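The Great Animal Census, Part Two

When I left you in May, I had just told everyone in this house that the toy animals were getting a system. I'd like to report on the system.

The animals began as one bag from a yard sale in Dronley, bought for my daughter when she was three. The bag had a farm in it. Then came a zoo, then a second farm from my sister-in-law, who was clearly glad to be rid of it, and then the sort of strays that arrive in coat pockets. By the time I got around to sorting them we had enough to fill 20 of the little dinner boats in the bath and still step on a rhino in the hall.

The first system was by habitat. I put labels on a shelf: Farm, Jungle, Ocean, Cold. My daughter asked where horses live and I said farm. She said some horses are wild. I said fine, and made a label for Wild. Within an afternoon everything was in Wild, including two pigs and a plastic loaf of bread.

The second system was by size, and the less said about it the better, but the giraffes had to lie down and there was crying – some of it from the giraffe side of the argument, voiced by a person under a blanket.

So now we have trays. My friend Anayeli Escobedo swears by them. She has three kids and a calm living room, and I have looked for the trick. Her rule is that a tray holds one game. The animals that are in the game go in the tray, everybody else stays in the bin, and when the game is over the tray gets tipped out. She uses old cafeteria ones. I bought mine from the Masavholm catalog, where they are called "activity vessels" and priced accordingly.

I picked pale blue, having read somewhere that kids see things better against a plain color. I also put down a brown mat, which keeps the hooves from clacking on the tabletop. The clacking was getting to me more than I'd like to admit.

A tray with four animals in it looks like very little. I thought there would be complaints. There was one, from me, when I saw how the cast had been chosen: a white horse, a dark brown animal I have been calling a horse and she has been calling a lion, a big striped or spotted cat depending on who you ask, and a black-and-white one that is either a cow or a dog. I voted cow. I was told it's a cow on school days.
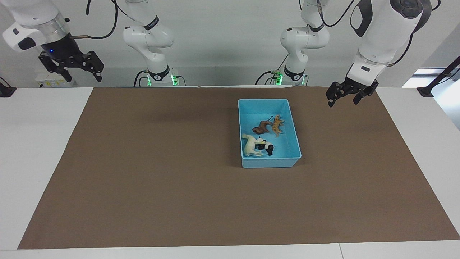
What the trays fixed

Cleanup, mostly. Four animals take no time to put away, and a child who would rather move out than pick up a whole zoo will pick up four animals if you stand near the door looking as if you might leave without her.

They also fixed the bedtime negotiation. One tray may come upstairs. It may not be stacked with a second tray "underneath for warmth."

What the trays did not fix

The animals will not stand up. I had pictured a neat little lineup, nose to tail, like the one in the catalog. Ours lie on their sides in a heap with someone's legs in someone else's stomach. I used to set them upright after she went to bed. Then I was informed that they were sleeping and I had woken the whole farm, and I have kept my hands to myself ever since.

The bin is also still the bin. Anayeli says you're supposed to thin it out twice a year. I got as far as holding up a camel with three legs and saying "what about this one," in a light voice, and we now have a hospital tray. It has one patient and strict visiting hours.

Next month I'm supposed to start on the puzzles. I've opened the closet and closed it again.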